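Netdale
Kitchen storage / Bowls and tubs

Iltance round bowl, pale green, and clear tub
Sold separately or as a pair
Item no. 2253

We were in two minds about stocking the Iltance range. The maker's leaflet promises that it will "change how you use your kitchen", and it will do no such thing. It is a green bowl and a clear tub. We took them home for 3 weeks before putting them on the site, and what follows is what we found, including the parts the leaflet leaves out.

The bowl comes in one colour, a pale mint with a matte finish. The leaflet calls it "scratch-defying". Ours picked up a small mark in the first week, from a fork as far as we can tell, and you will see it if you look for it. A glossy bowl would show it more. If marks bother you, buy steel.

The rim is slightly raised and gives your fingers something to hold when you lift the bowl off a shelf. That part we like. It does collect flour, so run a cloth under it after baking.
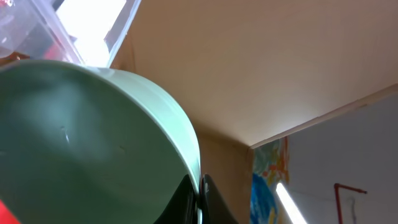

The clear tub is the more useful of the two. Being able to see what you have left saves opening three lids to find the tomatoes, and it stops you buying more of what you already own. Don't expect to read a packet label through the side, though. Strong light behind it makes a glare, and the walls blur whatever is inside. You can pick out colours well enough.

"Stackable" is the claim we argued over most. The tub will sit on a flat shelf beside the bowl without wasting much room. Nesting the two is another matter, as one is round and the other has corners. Maj-Britt Björklund in our returns room tried it every way round and gave up on the Tuesday.

We'd also ignore the line about keeping fruit fresh for longer. Gergely Bakos kept peppers in the tub and peppers in a paper bag in the same fridge, and couldn't tell them apart when he came to cook them.

Care
Wash both by hand in warm soapy water. The maker says the top rack of a dishwasher is fine for the bowl. We haven't tested that for long enough to agree. Keep scouring pads away from the tub, which clouds easily.

What comes in the box
Bowl only: one bowl.
Tub only: one tub with lid.
Pair: one of each, and the leaflet.

Stock
81 pairs at the Gomer warehouse. The next delivery is due in December.

Returns
Unused items can come back within the usual period. If yours arrives cracked, write to Roald Nordin at the returns desk with your order number and he will send another.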